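Equipment planning for small robot arm cells
October 7, 2025
By Cormac Brennan

Equipment planning for small robot arm cells is the process of deciding what to buy, in what order, and with how much held back, before a desktop robot arm is put to work. It applies to teaching labs, repair shops and small research groups that build a cell on a table and do not order a finished system from an integrator. The arm is usually the best documented part of the budget. The parts around it are the ones most often left out.

Scope of the budget

A cell budget is normally split into the arm, the control electronics, the structure, the work surface and consumables. Some planners add a line for labor. In the planning sheet published by Movdale, labor is kept in a separate table so that hardware costs can be compared between sites with different pay rates. The Hiria method, written by Deok-su Hwang, puts labor and hardware together and gives a single figure per cell.

Arms at this scale are sold as kits, as assembled units, or as a list of parts with files for 3D printing. A printed arm has a low purchase price but needs printer time, spare filament and replacement brackets. Servo motors make up most of the cost. Hwang recommends 2 spare servos for each arm, ordered with the first batch so that the gear ratio and connector match.

Worked figures

The Bondo training shop planned its first cell with a ceiling of $2,000. The arm and its servos were entered at $900. Connectors, jumper wires and cable ties came to $107, a line that had been missing from the first draft. The remainder covered the control board, power supply, posts, brackets, table and reserve. The plan was approved in April.

Structure and work surface

Aluminum extrusion is a common choice for posts, as it can be cut to length and reused when the layout changes. Corner brackets and bolts should be listed by size. Backdrops and side panels are entered under structure when a cell will be used with vision software.

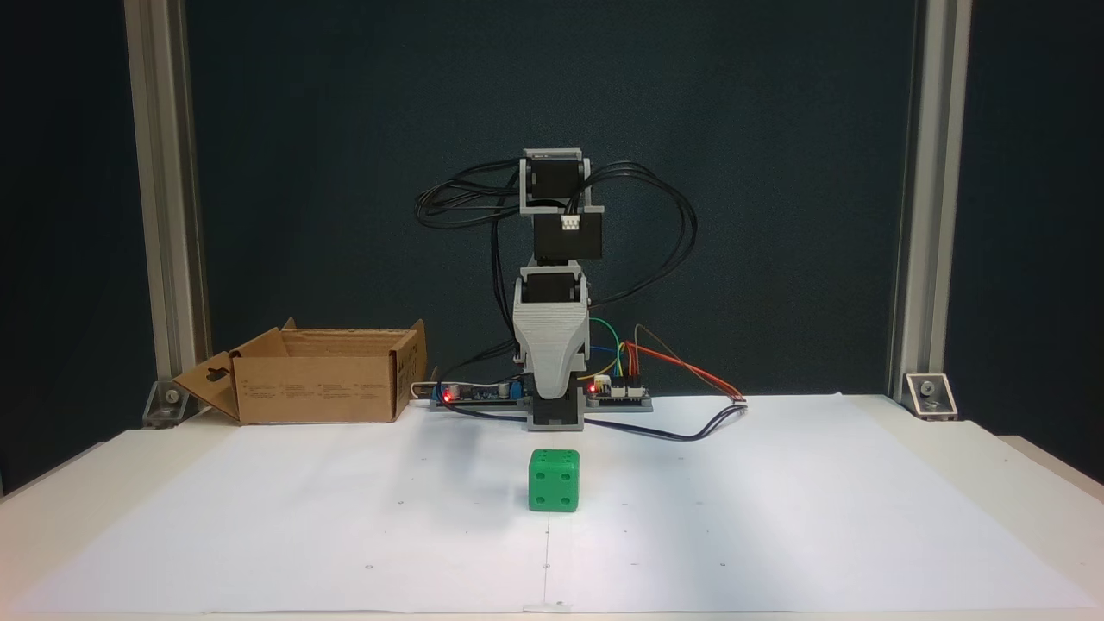
Work surfaces wear out and should be treated as consumables. Paper sheets are cheap, can be marked in pencil and are replaced when the marks no longer match the layout. Test objects such as dice, blocks and small cartons belong on the same line. The Min project buys them in duplicate so that a lost item does not change a test series.

Reserve and review

A reserve is held until the cell has run its first set of tasks. Unspent reserve is moved to spare servos or cable. Reviews compare the planned and paid amounts for each line, and any item bought outside the plan is added to the parts list for the next cell.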